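Right, a thread about magnesium, as I've been boring everyone at home with it and you lot are next. 1/

I started reading up on it in April when my calves kept cramping at night. Proper sit-up-and-shout cramps. My neighbour Frida Zoëga told me to eat more pumpkin seeds and I laughed at her. I have since apologised!

2/ First thing I learned: the body doesn't make any. It's a mineral, so every bit you have came in through food or water. It gets used all over the place – muscles, nerves, bones, turning your dinner into energy.

3/ Most of it sits in the bones and inside the cells, with only a tiny share floating about in the blood. So a normal blood test doesn't always tell you much about the rest. I found that fascinating and brought it up at a christening.

4/ And plants need it too. Magnesium sits right in the middle of the chlorophyll molecule, the stuff that makes leaves green. So when your gran said eat your greens she was on to something, chemically speaking.

5/ Where I get mine now: pumpkin seeds on porridge, black beans, spinach, brown rice, almonds, and dark chocolate (yes, really, it counts, I checked three times).

6/ Wholemeal bread has a good deal more than white. The magnesium is mostly in the bran and germ, and those get taken out when the flour is milled. I switched to the seeded loaf from the Jayawardena bakery and I'd happily eat it with nothing on.

7/ If you boil spinach and tip the water away, some of the magnesium goes down the sink with it. Steam it, or make soup and keep the lot. My soup is spinach, potato, onion, nutmeg. Very green. Very good.

8/ Water counts as well! Hard water can carry a fair bit, soft water hardly any. We're on soft water here in Flanodcombe, which is lovely for the kettle and no use to me on this front.

9/ Now supplements. This is where I got muddled, so bear with me. You don't buy plain magnesium, you buy it joined to something else: oxide, citrate, glycinate and so on. They don't all dissolve the same way, and that changes how much you take in.

10/ Oxide is usually the cheap one, packs a lot into a small tablet, but less of it gets absorbed. Citrate dissolves better and can also, er, get things moving. Glycinate tends to be kinder on the stomach. That's the short version.

11/ READ THE LABEL. The big number on the front is sometimes the weight of the whole compound and sometimes just the magnesium in it. Turn the tub round and look for "elemental" or the little table on the back.

12/ In the UK the advice is that 400 mg or less a day from supplements is unlikely to do harm. More than that for a short while can give you the runs. I take far less than that, and only on days when I've eaten badly.

13/ Big serious one: if you have kidney trouble, or you're on regular medicines (some antibiotics, thyroid tablets, water tablets), ask your pharmacist first. It can get in the way of them. Mine was brilliant and spent ages going through it with me.

14/ Did it cure the cramps? I can't say for certain. I've had 3 bad nights since I changed what I eat, and before that it was most nights. I also started stretching and drinking more, so make of that what you will. The research on cramps is pretty mixed.

15/ Gwilym Jarman asked about the bath salts. Epsom salts are magnesium sulphate, and there's not much good evidence that a useful amount gets through your skin. I still have the bath though. A hot bath is a hot bath!
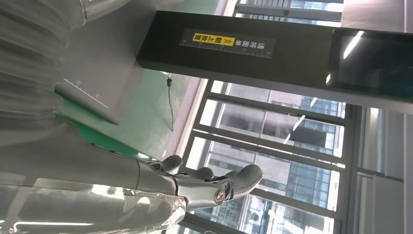 Grey fingers, metal joint, plastic sleeve on the arm.

16/ Twitchy fingers and eyelids get blamed on low magnesium all over the internet. Tiredness and too much coffee are very common causes too. If it goes on for weeks or you feel weak with it, see your GP and leave the tub on the shelf.

17/ Favourite snack at the moment – almonds and pumpkin seeds, dry pan, pinch of salt, tiny bit of smoked paprika. Take them off the heat as soon as they start to pop. They go from perfect to bitter in no time.

18/ I want to do zinc next, then iodine (seaweed!!). If you've got a good bean recipe, stick it in the replies, I've got a cupboard full of black beans and only two ideas.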